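Ullby Repair Shop Starts Rebuilding Retired Office Towers

The computer repair shop in Ullby has begun stripping and rebuilding a batch of retired office towers, with the first finished machines due out in July. The batch comes from Drillia, a bookkeeping firm that closed its Bratholm office this spring and handed over its desktop computers together with a pallet of monitors and cables.

The shop took 30 towers in the first delivery. Each one is opened, emptied of its removable parts, inspected and put back together with parts that have passed a bench test. Machines that fail are kept as a source of spares. Hard drives are wiped or destroyed before any other work begins, under the terms agreed with the previous owner.

Work on each tower starts with the case laid on its side and the side panel off. Memory modules and expansion cards come out first. The cooler is then removed, old thermal compound is cleaned from the processor with alcohol, and the processor is lifted from its socket. The bare socket is checked under a magnifier for bent or dirty contacts. According to the shop, this step finds more faults than any other. A single bent contact can disable a memory channel or stop the board from starting at all, and the fault is easily mistaken for a bad memory module.

Capacitors near the rear connectors are checked for bulging and leakage. The power supply is tested under load, and its output is compared with the values on its label. Fans are run at full speed and replaced if the bearings are noisy. Dust is removed with low-pressure air while the fan blades are held still.

The removed parts are kept beside the case they came from until testing is finished. Earlier in the year the shop used cardboard boxes for this, and parts from different machines were sometimes mixed. The present method is to use a printed tray with a shaped place for each kind of part. The tray stays next to the case through the whole job and is emptied only when the machine is closed. Print files for the tray will be given to other repair shops on request.

Reassembly follows a fixed order. The processor goes in first and the retention lever is closed. New thermal compound and the cooler follow. Memory is installed in pairs, starting with the slots named in the board manual, and the expansion card goes in last. The machine is then started with the side panel still off, and a memory test is run overnight. A tower that completes the test without errors receives a solid-state drive, a fresh operating system and a shop label with the date of service.

Two kinds of fault have accounted for most of the rejected machines so far: failed power supplies and damaged sockets. Power supplies are not opened or repaired in the shop. They are replaced as complete units and the old ones are sent for recycling – the same applies to any supply with a damaged cord inlet.

Finished towers will go first to the evening school in Bratholm, which has asked for enough machines to equip one classroom. The rest will be sold over the counter at a fixed price, with a keyboard and mouse included. Monitors are priced separately. Buyers can bring a machine back for a free check during the first 2 months.

A second delivery is expected after the summer. Drillia has up to 800 desktop computers in storage at its other sites, though the shop says it has room for only a small part of them and will accept them in small lots. Laptops and printers are not included in the agreement.

The shop is also looking for spare parts. Matched memory modules, drive rails and SATA cables in good order can be left at the counter during opening hours. Loose processors are accepted only in a closed plastic holder or the original packaging. Opened power supplies and cracked circuit boards should be taken to the municipal recycling station.

A short bench session on changing memory and expansion cards is planned for the fall. Places are limited by the size of the workbench, and people taking part may bring one tower each. Registration will open at the counter and by phone, extension 3885.
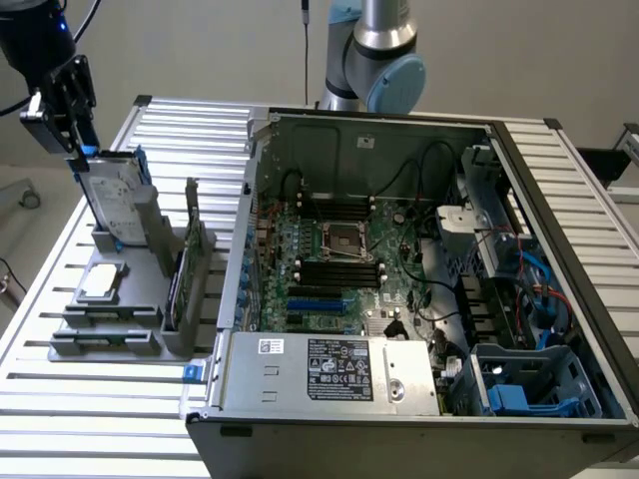
Related items

Çınar electronics store extends battery collection
Bratholm evening school adds basic computer course
What to remove before you recycle a desktop computer
Ullby recycling station changes summer hours

Last updated: July, 2:30 p.m.

Contact the news desk | Copyright Ullby Local News | Back to top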